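Sorting the supply shelves at Flenwood

Posted 2024-12-12

The supply room on the second floor has been reorganized. If you have gone looking for something in the past week and found it moved, the new layout is explained below. It is simpler than the old one, and there is less of it.

The old arrangement dated from when Rawat and Etberg had separate stock and shared only the room. Each group kept its own shelves and its own labels, and when the stock was merged in June the shelves stayed as they were. So we had tape in two places, batteries in two places, and small containers in more places than that. Kuldeep Bansal spent an afternoon going through the lot and ended up with 26 cardboard boxes on the floor of the corridor. Several of them held one thing each. One held the lid of another box.

Most of the cardboard has gone to recycling. In its place we are using open plastic bins, the low rectangular kind, in a few colors. They came from Vendent, who also supplied the shelf brackets. Open bins were chosen after a fair amount of back and forth. Lidded ones keep the dust off, but people leave the lids on top of the next bin over, and then the next bin over doesn't get used. With an open bin you can see from the doorway whether it is full or nearly empty.

The rule for small upright containers is one kind to a bin. Stand them up, and don't lay them on their sides across the top of the others. If a bin is full, start a second one of the same color and put it directly behind the first. Please don't start a mixed bin for leftovers. We had two of those before, and between them they had absorbed most of the missing stock.

Color goes by kind of item, and it no longer says anything about who ordered it. Blue bins are for the containers with the blue-gray caps. Red bins are for the black cylinders. Other colors are listed on the sheet inside the supply room door, and Kuldeep will add to the sheet as new items come in. If something doesn't have a color yet, leave it on the bottom shelf with a note and it will be given one.

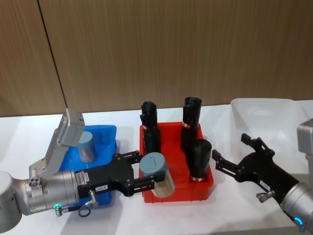
Red and blue bins on the white table, with a capped container held over a corner of the red one.

The white table stays where it is and is for sorting only. Bring a bin over, sort it, and put it back on its shelf before you start on the next color. It is fine to have two or three bins out together while you move things between them, but the table should be clear at the end of the day. It has been used as overflow storage in the past and it took a long time to get it back.

A few people have asked about labels. Every bin will get a label on the short end facing out, with the item name and the reorder number. The labels for the upper shelves are done. The lower shelves are still waiting on a new roll for the label printer, and until that arrives there are handwritten slips tucked under the rims. The slips fall out. If you find one on the floor, put it on the white table and someone will work out where it belongs.

Ordering has changed slightly as well. Before, whoever took the last of something was supposed to send an email, and the emails went to a mailbox that two people thought the other was reading. Now there is a clipboard on a hook beside the shelves. Write down the item, the bin color and the date. Gaurav Chaturvedi places orders from the clipboard twice a month and crosses lines off as things are delivered. Urgent requests can still go to him directly, but please write them on the clipboard too so the record is in one place.

There were some finds along the way. We now have more than 16 rolls of packing tape, enough that nobody should order any before the summer. We also have a box of shelf clips that fit none of our shelves, a good desk lamp and a set of hex keys in a zippered pouch. The lamp and the hex keys are on the windowsill and can be claimed by their owners until the end of the month. After that the lamp goes to the front desk, where the current one flickers, and the hex keys go in the tool drawer. The shelf clips can be taken by anyone who has a use for them.

Still to do: the tall cabinet by the sink, which has not been opened yet because the key is missing, and the two shelves of paper forms. The forms need someone who knows which versions are current. If that is you, please speak to Gaurav. It should take an hour or so, and he will have the recycling cart ready.

Spare empty bins are stacked under the table, on the left. Take one if you need it for the supply room, but please don't carry them off to individual desks. We bought enough to cover the shelves with a small number over, and a few red ones have already wandered. If one has ended up with you, bring it back empty and put it on the stack.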